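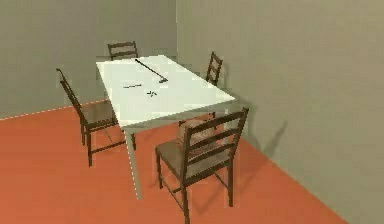
Table layout in the simulator, chairs in, three test parts on top

Budget for a small arm: how much reach do I need to pay for?

Posted by Sosina Derese

We're a two-person repair shop in Clullville and we want to buy one arm to pick small dark parts off a white table and put them in a tray. Before spending anything I built the table in the simulator with a long hooked rod, a short bar and a little cross piece. The chairs are in the model too, one on each side, as people will still sit there when the arm is off.

The quotes I have are for a Ditar with the short reach and the same Ditar with the long reach, and the long one costs 40 percent more. The table is 114 cm on the long side. I could bolt the arm to the tabletop or put it on a stand next to the table. Our money has to be committed by January. Do I need the long one? And is there anything else I should be putting in the budget?

ngata_mill

Get the long one. You'll regret the short one.

Posted by benchside

I'd hold off on the long arm until you've decided on the mount. Bolted at the middle of a long side, an arm only has to cover a bit over half the table length at the far corners, plus whatever the depth adds. Put it at a short end and it has to cover nearly everything. Draw it on paper first, and measure from the base of the arm to the farthest place you will really set a part down. Then take off some of the quoted reach, as most arms can't point the gripper straight down when they're fully stretched out.

A stand beside the table takes up floor where you now have a chair, and it needs to be heavy or anchored. That table has thin legs in your model. If the real one is the same, bolting an arm to it may give you wobble, so price a stiffer bench as well.

Other lines I would put in:

Gripper and a spare set of fingers. Often not in the arm quote.
Camera and mount. Dark parts on white are easy to pick out, but a glossy top can give glare, so allow for a lamp.
Guarding or a scanner, if people will be sitting within reach while it runs. Ask for the risk assessment as a separate price.
Shipping and 2 days of setup help.

Your rod is the part I'd worry about. It's long and thin with an angled tip, so it will swing if you grab it away from the balance point. Ask the seller to run that one part before you sign.

Posted by troddale_tom

We went with a stand and had to buy a second one after the first moved every time the arm stopped hard. Put the base plate in your budget. Also check if the controller box is included, ours was quoted on another page.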